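**Ticket 319 — telemetry gaps on Clalus downlink, Umbridge ground station**

Opened by: Liya Negash
Component: frame decoder, archive writer
Priority: 2
Status: monitoring

**Problem**

Housekeeping telemetry from Clalus has short gaps in the archive after passes taken through Umbridge. The real-time display looks fine during the pass. The gaps only show up when the instrument team pulls the processed files. Passes taken through the backup station are clean.

**Log**

08:40 — Pulled the archive for the last pass. 141 frames missing, all in virtual channel 2. Nothing missing in the other channels. Spacecraft recorder shows no overruns for the same period, so I am treating this as a ground problem until something says otherwise.

09:15 — Signal level at the receiver was steady through the pass. No loss of lock. Bit error counts are normal for this elevation.

09:50 — Replayed the raw recording through the decoder on the test machine. All frames came out, including the missing ones. So the station received them and the decoder can read them. The loss is after that point.

10:30 — Checked the Admasu link between the station and the control center. It was dropped and re-established once during the pass, but the gap is in a different place. Ruled out for now.

11:20 — Archive writer log has a "queue full" warning at the start of the gap. The queue limit is set to 2,000 frames. It was supposed to be raised when the downlink rate went up in March. The backup station has the new value and Umbridge has the old one.

11:45 — Asked operations who applied the March change. It went out in the normal configuration package, but Umbridge was down for antenna maintenance and was skipped. It was never added to the catch-up list.

13:10 — Applied the current package to the Umbridge writer and restarted it. Confirmed the new limit is loaded. Real-time display was not affected by the restart. 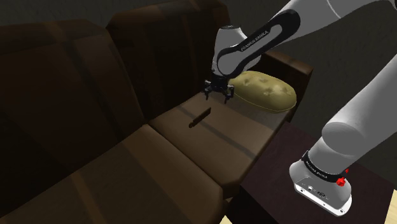
14:30 — Re-ran the raw recording at full rate with the new setting. No queue warnings, no missing frames. Sent the rebuilt file to the instrument team and asked them to replace their copy.

15:05 — Itum uses the same writer but a lower data rate. Its archive has no gaps for the same period. No action there.

**Still open**

- Rebuild the earlier Clalus files from raw recordings, oldest first. The station deletes raw data on a schedule, so that deletion is on hold until the rebuild is done.
- Compare the rest of the Umbridge configuration with the backup station. Other items from the March package may have been missed — the receiver tables in particular.
- Add an alarm for the queue warning. At present it goes to the writer log and nowhere else.

Leaving this open through the next two Umbridge passes. Close if both archives match the raw frame counts.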